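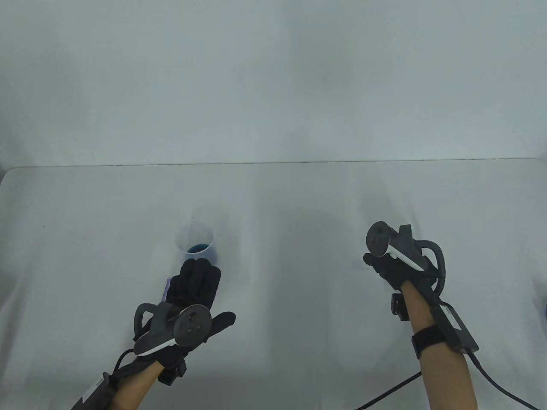

Gloves on, both hand units fitted, and a clear cup of dark blue liquid on the table.

The Second Pair
Short fiction
Jan 15, 2021

We use cookies to remember your reading preferences. By continuing to use this site you accept our cookie policy. Manage settings

The limit was 3,000 dollars and it had to be spent by the end of January. I had the form open on one screen and the two quotes on the other.

The first quote was from Senditz, for a pair of hand units with the forearm packs and straps. It came to 2,028 with freight. The second was for a Tirnolix wrist for the robot in the back room, refurbished, at 1,032. I added them twice on the calculator and once on paper. They came to sixty dollars too much every time.

I had been at Davumex four months. Before that I bought linen and cutlery for a hotel group, where sixty dollars was a rounding problem and you moved it to laundry. Davumex had no laundry. It had a back room, a front room, a kitchen between them, and a director who read every line of every form.

I rang Senditz and asked if they could do anything on the freight.

"Where are you?" the man said.

"Cho."

He went away and came back. "No," he said. "Not to Cho."

I went down the corridor to see what we already owned. I had only seen the hand units on the asset list, where they had a number and a purchase price and the word FAIR beside them. The operator was at the table with her gloves on and a pair strapped over the top. I stood against the door so I wouldn't be in the way.

She had been moving the cup since the morning. She would put her hand to it, lift it, set it down further along, and take her hands away. Then she would bring it back. There was food dye in the water because clear on clear was hard to see. She had asked me for the dye in my first week and I had queried it, as it came through as groceries.

"Is this about the quote?" she said. She didn't look up.

"It's sixty over."

"Which one?"

"Both. Together."

She moved the cup again. The cable from the right arm ran across the tabletop and she lifted her elbow a little to let it slide.

"What happens if we only get the hands?" I said.

"Then two of us can work at once and the robot still can't turn its wrist past halfway."

"And if we only get the wrist?"

"Then the robot can turn its wrist and it's just me showing it how." She took both hands off the table and rested them in her lap. The packs made her sit with her arms out from her sides. "I'm not complaining. But I get to lunch and I can't hold a fork."

I asked how many times she had to do the cup. She said the plan was 100 good ones for each cup and each kind of liquid, and a spilled one had to be done over.

"Who decided on 100?"

"It was on the funding form."

I knew then that I had typed it in myself. It had been blank when the form came to me and the form would not submit with a blank. I had put in a number that looked like the sort of number people put, and sent it to be checked, and it had come back approved.

I didn't tell her. I asked if she wanted the heater on and she said it was all right.

Back at my desk I went through the Senditz quote line by line, as I should have done at the start. Hand units, left and right. Forearm packs, two. Cables, long. Straps, wide, one pair. Gloves, black, one box, 64 dollars.

We had gloves. They were on the shelf in the kitchen above the kettle, five boxes, because the person before me had ordered by the carton. I took one down and checked the size against the quote. It was the same size and the same glove.

I rang Senditz again and got the same man. I asked him to take the gloves off.

"They go with the kit," he said.

"Are they in the price?"

"They're in the price as a line."

"Then I'd like the price without the line."

It took him a while. I could hear him typing with what sounded like two fingers. The new quote arrived before lunch, and the two orders together left us four dollars under. I filled in the form, gave the reason for purchase as "second operator and replacement part", and walked it to the director's office myself.

The director read it standing up. "Why do they need a second pair?" he said. "One pair works. I saw it working this morning."

I said the one pair worked because one person was in it from nine until five.

"Could the number come down? The hundred?"

"I could ask for it to be changed," I said. "It would mean sending the funding form back."

He thought about that. Sending the form back meant six weeks. He signed on the line and put the date and handed it to me, and said the four dollars should be shown as returned.

I went past the front room on the way to the scanner. The operator had stopped for lunch. She had taken everything off and laid it in a row down the side of the table, left arm on the left, right arm on the right, and she was eating noodles with a fork over the sink in the kitchen.

"Both," I said.

"When?"

"Three weeks for the hands. The wrist could be sooner. It's coming by road."

She nodded and ate some more. Then she asked whether there was any of the 3,000 left, as she was nearly out of dye.

"Four dollars," I said. "But I have to give it back."

"It's three-fifty a bottle."

I went and looked at the form for a while. It was already signed. I bought the dye on my way home and put it on the shelf next to the gloves.

More short fiction
The Lift Inspector's Holiday
Night Stock
A Quiet Forklift
Return to Depot
Two Quotes and a Handshake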